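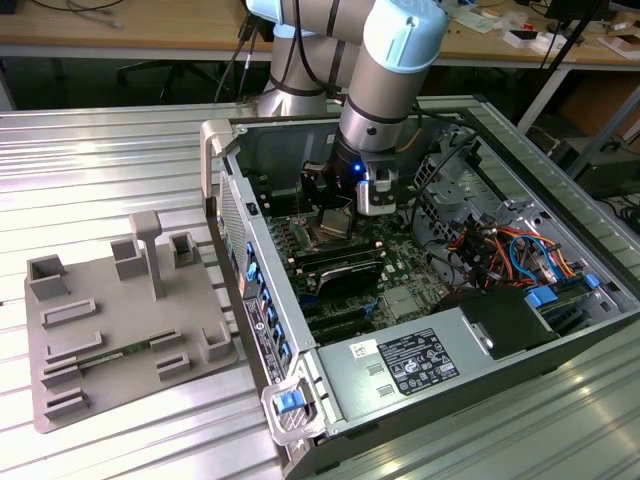

Lallham Library Opens Free Computer Lending Program for Residents

LALLHAM – The Lallham Public Library will begin lending desktop computers to households in December, the library announced today. Residents with a valid library card may borrow a computer, monitor, keyboard and mouse for up to six months at no charge.

The program is called Montoya Home Desk, after the Montoya Street branch where it will be based. It opens with 100 computers. A waiting list has been open at the branch since the end of summer and now holds 287 names.

"People come in to use our public computers for job applications, school forms and medical appointments, and they get one hour," said Areeba Rajput, director of the library. "An hour is not enough to finish a college application. We want them to be able to do it at their own kitchen table."

The computers were donated by Kesow, a regional insurance office that replaced its desktops this year, and by two school districts in the Vuvitside area. All storage drives were erased before the machines were handed over. Each computer is loaned with a word processor, a web browser and a printed setup guide in English, Spanish, Urdu or Arabic.

Households on the waiting list will be contacted first, in the order they signed up. Families with children in school and adults enrolled in a training course may ask for one renewal, which extends the loan to a full year. There are no late fees, but borrowers who do not return equipment will not be able to check out another computer.

Internet service is not included. The branch has 427 mobile hotspots in its collection, and a borrower may check one out along with a computer if one is available.

Tariq Kiani, who manages the Montoya Street branch, said staff will hold setup help hours every weekday from 4 p.m. to 7 p.m. during the first month. Help is also available by phone during normal branch hours.

"Most of the questions we expect are simple ones – which cable goes where, how to get on the Wi-Fi," Kiani said. "Bring the question in or call us. You don't need an appointment."

The city approved funding for the first two years of the program in its current budget. The library will report back to the city at the end of the first year on how many computers were loaned, how many came back and how long people waited.

To join the waiting list, residents should visit the Montoya Street branch with a library card and proof of address. One computer may be loaned per household. Borrowers must be 18 or older.

Media contact: Shazia Ansari, Communications Office, Lallham Public Library

###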